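Prorkis Parts Sorting, student project data card

Last edited 18/08/2026

Prorkis is the robot sorting project of the Irnach Robotics Club. We started it last December with a shelf of salvaged electronics, a pair of arms, and a lot of optimism. The idea is simple enough to explain to a visitor in one breath: small parts get dumped in front of the robot, and the robot puts each one in the tray where it belongs. Getting there has been the most fun any of us have had in a lab, and we want other clubs to be able to use what we recorded!

The release holds 528 episodes. Each one is a single attempt at picking up a part and placing it, with video, joint positions, gripper opening, and a one-line task note typed by the student at the controls.

What's on the table

The table is white, with yellow plastic trays on both sides of a steel one. We line the steel tray with white paper, and small parts are much easier to pick out against it. The silver arm works over the middle of the table and the second arm comes in from the left.
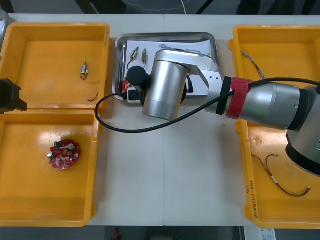 Photo: Qiuyue Xiong / Irnach Robotics Club

The parts are real ones pulled out of old equipment, so expect bent leads, scuffs, and the odd loose bit of wire. We love that about them. A brand-new capacitor straight from the bag is easy to grip, and a used one with its legs pointing every which way will humble you fast.

How it was recorded

Every episode was driven by hand by a club member. We call the driving setup Tang, after the orange drink somebody spilled on the first version of it. New drivers do a warm-up session that isn't in the data, and after that everything they record is kept, including the bad days.

Cameras: a fixed view of the workspace, plus wrist views for the close work. The wrist views are where the good stuff is. When you're lining up on a circuit board you want to see both fingertips and the edge of the board at once, and no amount of squinting at the fixed view will give you that.

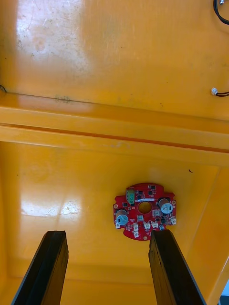
Round boards gave us more trouble than anything else in the early sessions. There's no long straight side to square up on, and with connectors and tall components near the rim you have to choose your grip before you go down. Our best drivers slow way down for the last stretch. Our worst drivers (I'm one of them) go in fast and then spend the rest of the episode chasing the board around the tray. Both styles are in here — please don't throw out the second kind without looking, there are some wonderful recoveries in it.

Splits

train: 437 episodes
held out: the rest, chosen by driver so that no driver shows up in both

Of the full set, 328 episodes are marked "clean" in the notes file, meaning the part was placed without being dropped or regripped. The flag was set by 2 students watching separately, and where they disagreed the episode is not marked clean.

Known problems

1. Glare. The yellow trays are glossy and the overhead lights bounce right off them. Some pale patches move as the wrist camera moves, and our first detector was convinced they were labels.

2. Scratches. The trays have seen years of use. Thin wires and long scratches can look alike at low resolution, so use the full-size video if wires matter to you.

3. Springy parts. Solenoids are our favorite and our nemesis. The bodies are easy, but the plungers and springs are tiny, and the finger hides a lot of what you'd like to see. Task notes for these say "solenoid" whether the part is whole or just the plunger and spring.

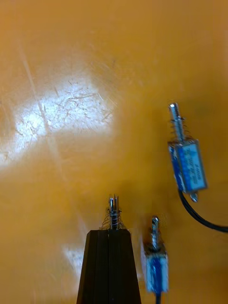
4. Task notes. They were typed by tired people after school. Spelling varies, and "cap" can mean a capacitor or a plastic cover. Pluvia, our cleanup script, fixes the common ones and leaves the original text in a second column.

Using it

Run Pluvia first, then open the notes file and pick a handful of episodes to watch from start to finish before you train anything. Credit the Irnach Robotics Club if you publish. If your club records more sorting on a similar table, write to Qiuyue Xiong through the club page — we'd be thrilled to link to it here.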